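Open day at the Pikbridge lab, Cotthorpe

Posted 4 July 2024

I nearly didn't go. The train to Cotthorpe only runs every couple of hours, it was raining sideways, and the last open day I went to was mostly a man with a slideshow and a plate of dry cookies. But I'd signed up for this one back in January and the confirmation email was so friendly that I felt bad, so off I went with my umbrella and a very squashed sandwich.

Pikbridge is a ten-minute walk from the station, up past the garden center. You sign in, get a sticker with your name on it (mine fell off before I got to the stairs) and then you're sorted into groups. I was in the second group, which meant we got the demo room before the talk. I'd recommend it that way around if you get the choice! By the time the slides came on I already had a head full of questions.

The project is called Lura, and it's all about teaching a household robot to find things when its view is bad. The whole thing lives in simulation for now. They build rooms on a computer, drop a simulated robot in them and ask it to go and look for some ordinary object. What they care about is what the robot does in the moments when the camera is telling it next to nothing - too close to a wall, say, or with something in the way. Most systems, we were told, just keep guessing with total confidence. Lura is trained to notice that it doesn't know, and to move somewhere better before it decides anything.

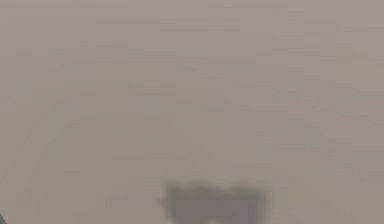 The way they teach it is pretty clever, and I think I followed most of it. Every time the robot makes a guess about where an object might be, it also has to give a score for how sure it is. If it's sure and wrong, it gets a big penalty. If it's unsure and says so, the penalty is tiny, but it has to spend a move on getting a better look, and moves are limited. So over time it learns when a second look is worth the cost. A guy in our group asked if it could just say "unsure" forever, and no, it runs out of moves and gets nothing for that run. Fair enough, I've had jobs like that.

Then we got to the rooms themselves, which I loved. I was expecting gray boxes and they're much more fun than that. There are 299 of them, put together from a library of furniture and odds and ends, and the combinations are a bit like a dream you have after cheese. Pink floors, pictures on the wall, things left standing about where no sane person would put them. The oddness is on purpose, so the robot can't get lazy and assume that a certain thing always lives in a certain spot.

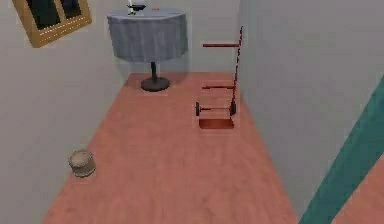
One of the Lura rooms, with the side table and the red hand truck down at the far end.

After that came the results, and here I did take notes (on the back of my train ticket, so bear with me). They ran the trained robot in 33 rooms it had never met, 100 searches in each, and compared it with a version that had no second-look training. The trained one made a lot fewer confident mistakes. It was slower, though, and they were very open about that. In small tidy rooms the plain version did just as well and got there quicker, so the extra looking was wasted. It only really paid off in the cluttered rooms and the ones with awkward corners.

Shadows came up too. A soft shadow on a plain wall can look enough like a lamp or a sign that the early versions went charging off after it, and there was a long stretch where that was the main thing going wrong. The fix was to make the robot compare what it sees from two different spots. A real object shifts against the wall as you move past it, and a shadow stays stuck to the surface. They showed us a few runs before and after the change and the after ones were much calmer to watch, if that makes sense.

I asked what happens with small stuff like keys, seeing as that's what I'd want a robot for. The answer was that small things are still the weak spot, especially on a patterned surface, and they've got a separate batch of training going just for those. 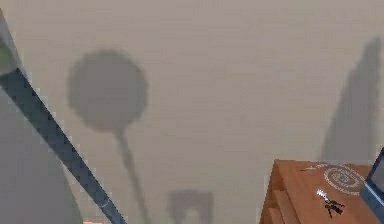 Bùi wondered whether any of it would hold up in a real house, where the light changes all day and the cat knocks things over, and wasn't convinced that two viewpoints would be enough with the sun moving across the wall. The answer was that they don't know yet. Trials in a real apartment are next on the list, and they expect the scores to drop when they get there.

The talk itself ran long and the room was stuffy, so I'll skip most of that. There's a handout with the method written up properly, and they said it'll go on the Pikbridge site once the typos are fixed. Coffee was free and decent. Parking looked awful, so take the train if you can, and check the return times before you leave home - I had 7 minutes to get back down the hill and made it with wet socks.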